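Small towns, long evenings

Virneditz shut its last movie theater five years ago. Since then the town has shown films in the old grain hall on Friday nights, with 300 folding chairs and a projector bought secondhand from a school in Solitz.

Kátia Sampaio books the program. She picks comedies in winter and older dramas from June on, when the doors can stay open. Tickets cost $5 — the same as the first season — and most weeks the hall sells out by 7 p.m.

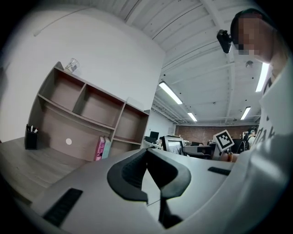 What it costs to run

Film rights take the largest share. Heating comes next, and the hall closed for two weeks last winter to save on oil. The bakery on Restrepo Street pays for the printed programs and sells rolls at the door.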